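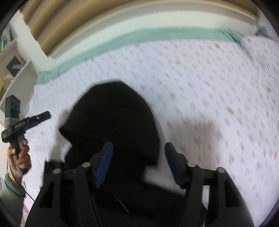

Last modified: April, Friday release

Novley Household Textile Care Survey: Data Card

Summary

The Novley Household Textile Care Survey records how households wash, dry, mend, store and discard everyday clothing and linens. It was compiled by the Owen Centre for Domestic Studies in the town of Novley. The current release contains 2710 completed questionnaires and replaces the earlier release in full. Users who hold the earlier files are asked to delete them, as the household weights have been recalculated.

Contents of the release

responses.csv: one row per household, with all closed questions
diary.csv: one row per wash load, taken from the laundry diaries
codebook.txt: question wording, answer codes and skip rules
weights.csv: household weights, to be joined on hh_id
CHANGES.txt: corrections made between the two releases

All files are encoded in UTF-8 and use a comma as the separator. Missing answers are left blank. A refusal is coded 98 and "do not know" is coded 99. The two codes must be removed before any average is taken.

Collection

Questionnaires were delivered by post and could be returned on paper or completed online. One adult in each household answered for all members. Households that agreed to keep a laundry diary did so for two weeks and noted for each load the main color group, the water temperature setting, the type of detergent and the drying method. The paper diary was printed by Prorier. The online form was hosted on the Kekance survey platform, and the exported files were checked against the paper forms by hand.

Median completion time for the online questionnaire was 18 minutes. Paper respondents were not asked to record a time.

Variables requiring care

load_color. The diary offered the choices white, light, mixed, dark and black. Respondents did not always separate dark from black, and the two should be combined unless the analysis depends on the distinction.

temp_set. The value is the setting selected on the machine and should not be read as the temperature of the water. Hand washing is coded 0.

mend_12m. The question asks whether any item was repaired at home in the past twelve months. Sewing on a button counts as a repair. Replacing a drawstring does not, although several respondents wrote in the margin that it should.

discard_route. Multiple answers were allowed. The columns are therefore separate yes/no fields and do not add up to one.

Known limitations

Households without a washing machine at home are underrepresented. Laundromat users could take part in the diary, but few did so. Shared laundry rooms in apartment buildings were coded as home machines in the earlier release and now have their own code. Wool items are recorded only where the respondent listed them by name.

Privacy

Names, addresses and free-text comments have been removed. Household size is top-coded at six. Users may not attempt to identify any household or link the files to other records for that purpose.

Terms of use and citation

The data may be used for research and teaching without charge. Publications should cite the survey by its full title and state which release was used. Commercial use requires written permission from the Centre.

Contact

Questions about the files and reports of errors should be addressed to Juraj Zeman, Data Services, Owen Centre for Domestic Studies, Novley. Please include the file name and the hh_id of any row concerned.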